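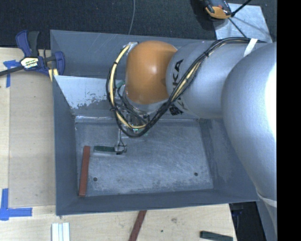

Gray sheet-metal bin on the light wood top

Is Zevarard oil worth it or is it just expensive linseed?

tphelan
Original poster

I have a light wood tabletop to refinish and everybody at the store keeps steering me to Zevarard. A can the size of a soup can is $40. The label says "one coat, lifetime surface" and "heals itself." I've been sanding and oiling furniture long enough to distrust any finish that heals itself.

My main worry is metal. Bins and toolboxes get dragged around on tops like this, and bare sheet metal leaves those gray streaks you can't wipe off. The guy at the counter said Zevarard "locks out" metal marks. I asked him how and he read me the label again.

Has anyone used it for longer than a weekend? I don't need to hear how nice it looked the first day. Everything looks nice the first day.
Tadhg

grainraiser
Senior member

It's good stuff. I did a kitchen table with it in December and it still beads water. You're paying for the hardener. Wipe it on, wait 16 minutes, buff it off until your arm hurts. People who complain about it didn't buff it.

tphelan

What's been on the table since December, though? Placemats and cereal bowls don't tell me much.

grainraiser

A family of teenagers. You're welcome to come look.

Felicidad J
Member

I'm going to disagree with grainraiser. I used it on a potting bench, buffed exactly like the can says, and had gray scuffs the first week from a galvanized tub. It did not heal. I emailed the company and they told me to put on another coat, so now it's a two-coat lifetime surface I guess.

To be fair it feels great under your hand, much nicer than poly. I just don't think it does anything for metal marks that plain Bouzid paste wax doesn't do for a quarter of the price.

oldplane_osei
Moderator

Two different things are getting mixed up in this thread.

Metal streaks are metal rubbed off onto the wood, the same way a pencil works. Any matte finish with a bit of tooth to it will pick them up. A slick film picks up less. An oil, whatever the can costs, leaves you close to bare wood, so I wouldn't expect much from it here.

Then there are the blue-black stains. Those come from iron plus moisture plus tannin, mostly on oak and walnut, and they go down into the wood. Oil slows that a little. What species is your top? If it's maple or birch you can mostly stop worrying about the second kind.
Tetteh

tphelan

Sold to me as birch. I have my doubts about that too.

grainraiser

Felicidad, what grit did you stop at? If you stopped at a coarse grit the surface is going to grab everything.

Felicidad J

I stopped where the can said to stop. If the right answer is different from the can then they should print a different can.

Teresa G.
Member

Put something under the bin! Seriously, I fought this for years on my sewing room table with a steel parts cabinet, tried Clonance, tried wax, tried a water-based poly that peeled near the window (that one was my own fault, I rushed it) and in the end I glued felt to the bottom of the cabinet and the whole problem went away. A yard of felt costs next to nothing.

tphelan

Felt picks up grit and then you've got sandpaper with a handle. I've seen it take the finish right off a dining table. Cork maybe.

Teresa G.

You have to vacuum it now and then, sure. Mine's fine.

cnicaodha
New member

Not to pile on, but I'd ask where the glowing reviews come from. I looked up Zevarard on Zollow and roughly half of the five-star ones were posted by people who had never reviewed anything else. Doesn't prove anything. The three-star ones were the only ones that mentioned how old the finish was.

grainraiser

So I'm a plant now?

cnicaodha

I didn't say that. You said December, so you're ahead of most of them.
Catríona

oldplane_osei
Moderator

Keep it friendly please.

Tadhg, test it. Take an offcut, tape it into 3 sections: Zevarard on one, boiled linseed on the next, and any wipe-on poly on the last. Let them all cure for 2 weeks, longer if your shop is cold. Then drag the corner of something steel across all of them with the same weight on it and try to clean it up with mineral spirits. And lay your oily rags out flat outside to dry, don't ball them up in the trash.

tphelan

I can do that. I'm not paying full price for a can to prove it doesn't work, so if anyone near me has a leftover inch in the bottom of one I'll trade for it.

grainraiser

I'll mail you some in a jar. Buff it.

Felicidad J

Please post the results even if they come out in his favor. I'd like to be wrong, I still have most of a can.

tphelan

Jar showed up Friday. Offcut is sanded and taped. The oil smells exactly like linseed, for what that's worth.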